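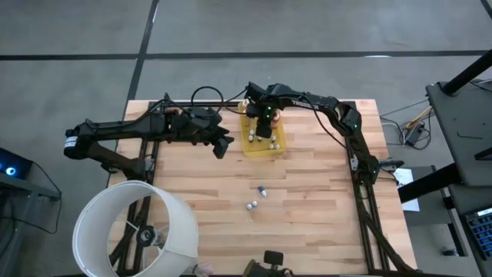

木の天板とオイル仕上げ よくある質問

最終更新:2022年8月14日

メールでいただく質問のうち、同じものが何度も来る項目をまとめました。書いているのは家具の修理と再塗装を請け負っている小さな工房です。オイルもワックスも売っていません。買い物の相談には乗りますが、どこの製品を選んでも当方の売上は変わりません。

集成材の天板は無垢材より劣るのですか

何と比べて劣るのか、まず売り手に聞いてみてください。たいてい答えは見た目か値段の話になります。細い材を接着した板は、幅の広い一枚板に比べて反りが出にくく、作業台や食卓にはむしろ扱いやすいことが多いです。「無垢だから一生もの」という宣伝文句は、乾燥の悪い一枚板が冬に割れたときには何の助けにもなりません。
ただし集成材にも出来の差はあります。継ぎ目を爪でなぞって引っかかるもの、接着剤が表面に残って光っているものは、仕上げを塗る段階で必ず目立ちます。展示品で確認できるなら、表より裏と小口を見てください。

オイルは木に「栄養」を与えるのですか

与えません。伐られて製材された木は栄養を必要としていません。オイルは表面近くの隙間に入り、種類によっては固まって、水や汚れの入り込みを遅らせるだけです。それで十分役に立つのですから、栄養という言葉を持ち出す必要はないはずです。
「木が呼吸する」も同じです。木材は周囲の湿度に合わせて水分を吸ったり出したりしますが、これを呼吸と呼ぶのは比喩です。比喩だと承知していれば害はありません。困るのは、呼吸を妨げるからウレタン塗装は悪いという結論がそこから出てくるときです。ウレタンの食卓で何の不満もなく暮らしている家はいくらでもあります。

「食品に安全」と書いてあるオイルなら、まな板代わりに使えますか

塗膜が安全であることと、天板をまな板にしてよいことは別の問題です。どんなオイルでも包丁の傷までは防げませんし、傷には水と汁が残ります。切るときは別にまな板を置いてください。
それから、何をもって安全と言っているかは製品ごとに違います。乾燥後の状態を言っているのか、液体のままの成分を言っているのか。缶に書いていなければメーカーに尋ねてください。返事が来ないのであれば、それも判断材料になります。

ResterとBurndaleではどちらがよいですか

一番多い質問ですが、はっきりした答えを期待しないでください。どちらも当方で使ったことがあります。同じ材の端材に塗り、窓際と流しの脇に置いてしばらく見ましたが、差と呼べるものは塗りたての匂いと、拭き取りの重さくらいでした。Resterのほうが粘りがあり、夏場は急いで拭かないと手間取ります。Burndaleは伸びがよい代わりに、塗ったつもりで塗れていない場所ができやすいです。
端材での比べ方も大ざっぱなものですから、これを試験結果のように引用するのはやめてください。以前、販売店のページに「工房も認めた品質」と書かれて驚いたことがあります。認めた覚えはありません。

Belamumの「浸透型セラミック」は効果がありますか

わかりません。取り寄せて塗ってみたところ、水は確かに弾きました。しかし塗りたてのオイルはどれも水を弾きます。知りたいのは半年後、毎日拭いたあとでどうなっているかで、それを示す資料を販売元に求めたところ、届いたのは水滴の写真が載ったパンフレットでした。
セラミックという語が何を指すのかも説明がありません。粉が入っているのか、乾くと何かができるのか。効かないと言いたいわけではなく、効くという根拠をまだ見せてもらっていないということです。資料をお持ちの方はお知らせください。この項は書き直します。

塗る前の研磨は何番まで必要ですか

オイル仕上げなら、400番まで上げる必要はまずありません。細かく磨くほど上等だと信じている人が多いのですが、あまり磨くと表面が締まってオイルが入りにくくなり、色もぼんやりします。手触りのために最後だけ軽く400番を当てる、という程度なら構いません。
番手そのものより、前の番手の傷を残していないかのほうがずっと大事です。部屋の明かりを落とし、懐中電灯を天板すれすれに当てると、円を描いた傷が浮かびます。塗ってから見つけるとがっかりしますので、先に見ておいてください。

色の違う材が混ざっている天板は、塗ると色が揃いますか

揃いません。むしろ差が強まると思ってください。淡い材も濃い材もそれぞれに濡れ色になるので、もともとの違いがくっきりします。揃えたいなら着色するしかなく、着色しても完全には揃いません。
店頭で「使ううちに馴染みます」と言われたという話をよく聞きます。日に焼けて差が縮まる組み合わせもあれば、片方だけが濃くなって差が開く組み合わせもあります。どの樹種が混ざっているのか店の人が答えられないとき、馴染むかどうかも答えられないはずです。

何回塗ればよいですか

説明書の回数を守り、それ以上は塗らないでください。回数を重ねればそれだけ強くなるというのは、固まって膜になる塗料の話が混ざっています。吸い込まなくなった木にさらにオイルを載せても、表面に残ってべたつくだけです。
当方に持ち込まれる「失敗した天板」のかなりの部分は塗りすぎと拭き残しです。先日もレアンドロ・マルドナドさんから、べたつきが取れないという食卓を預かりました。動画の通りに毎晩塗っていたそうです。粘った層を溶剤で落とし、軽く研いで、一度塗って返しました。請求書を見て、動画の作者に送りたいと言っていました。

拭き取った布が燃えるというのは本当ですか

本当です。このページでは疑わしい話をいくつも取り上げていますが、これだけは疑わないでください。亜麻仁油などの乾性油は固まるときに熱を出し、丸めた布の中に熱がこもると火が出ることがあります。
使った布は水に浸すか、屋外で重ねずに広げて完全に乾かしてから、お住まいの自治体の決まりに従って捨ててください。ゴミ箱に丸めて入れるのが一番いけません。「天然成分だから安心」と書かれた製品にも同じことが言えます。天然の油だからこそ熱を出すのです。

クルミ油やオリーブ油で代用できますか

オリーブ油はやめてください。固まらないので、いつまでも湿ったまま埃を集め、やがて匂います。クルミ油は固まりますが、食用のものは乾くのが遅く、仕上がるまで台が使えません。木の実のアレルギーがある人が触れる家具にも勧められません。
節約になるという記事を見かけますが、ちゃんとした木工用オイルの小さな缶が1,000円近くで買えるのに、台所の油を何週間も乾かして得をしたと言えるかどうか。趣味として試すのは自由です。

輪じみができました。マヨネーズで取れますか

白い輪は塗膜の中や表面に入り込んだ水分であることが多く、放っておくだけで薄くなる場合があります。マヨネーズを塗って一晩置いて消えたという話は、一晩置いたから消えたのかもしれません。片側だけに塗って比べた人がいれば、結果を教えてください。
黒い輪は別です。鉄分と木の渋が反応したもので、濡れた缶や鉄鍋の跡に出ます。マヨネーズでも歯磨き粉でも取れません。シュウ酸を使う方法がありますが、扱いに注意が要るうえ、周りの色まで抜けます。小さいものなら、そのまま使うのも悪くないと思います。

金具や機材を天板に直接締め付けても大丈夫ですか

締め付けた場所はへこみます。硬い材でも時間がかかるだけで、同じことです。当て板を挟めば跡はかなり防げますし、当て板は端材で間に合います。専用の保護パッドも売られていますが、端材より優れている点を見つけられませんでした。
ゴム製の脚や当て物は、種類によって塗装に色が移ります。「色移りしない」と書かれたもので移ったことがあるので、目立たない裏側で試してからにしてください。へこみのほうは、浅ければ濡れ布とアイロンで戻ることがあります。繊維が切れていたら戻りません。

Manninenの天板には保証が付いていると聞きました

付いています。ただし保証書を読んでください。当方が見た版では、反りの項目に「適切な環境で使用された場合に限る」とあり、その適切な環境の説明がどこにもありませんでした。これでは断るときにいくらでも使えます。
アンネリ・スオミネンさんが問い合わせたときは、湿度計の記録を出すように言われたそうです。自宅の湿度を毎日記録している人がどれだけいるでしょうか。最終的に交換には応じてもらえたとのことで、製品そのものは丁寧に作られていると思います。10年保証か11年保証かで店を選ぶ前に、例外の欄を比べることをお勧めします。

反りは裏にも塗れば防げますか

防げるとは言えませんが、塗らないよりはましです。表だけ塗ると、表と裏で水分の出入りの速さが変わります。裏は美しく仕上げなくてよいので、同じものを一度塗っておいてください。
むしろ見直してほしいのは脚の留め方です。板は幅の方向に伸び縮みしますから、丸穴にねじをきつく締めると逃げ場がなくなり、割れるか反るかします。長穴か専用の駒で留めてあれば、裏の塗装が多少いい加減でもたいてい無事です。

床暖房のある部屋に置いても平気ですか

平気だったという人と割れたという人の両方から便りをいただいています。材の乾き具合も暖房の使い方も違うので、どちらの体験談も、あなたの家のことは教えてくれません。暖房を入れ始める時期に急に乾かさないこと、天板の下に熱がこもる置き方をしないこと。確かに言えるのはそのくらいです。

業者に頼む場合、見積もりのどこを見ればよいですか

「特別仕上げ」「職人仕上げ」と書いてあったら、塗料の名前と回数を書き直してもらってください。嫌がる業者は避けたほうがよいです。研磨をどこまでやるのか、裏と小口は含むのか、運搬は別か。この辺りが抜けている見積もりは、安く見えても後で膨らみます。
当方に頼む場合も同じように聞いてください。以前ウッラ・アールトネンさんから小口の扱いが書いていないと指摘され、その通りだったので書式を直しました。

次の更新はいつですか

9月に、水性塗料についての項目を足す予定です。ゴラムレザ・ジャラリさんから、水性は弱いという通説を示す資料があるのかと聞かれ、まだ答えられていません。古い製品の評判がそのまま残っているだけではないかと疑っていますが、端材に塗ったものがまだ手元で乾いている途中です。ご自宅で長く使っている方がいらしたら、製品名と置き場所を添えてメールをください。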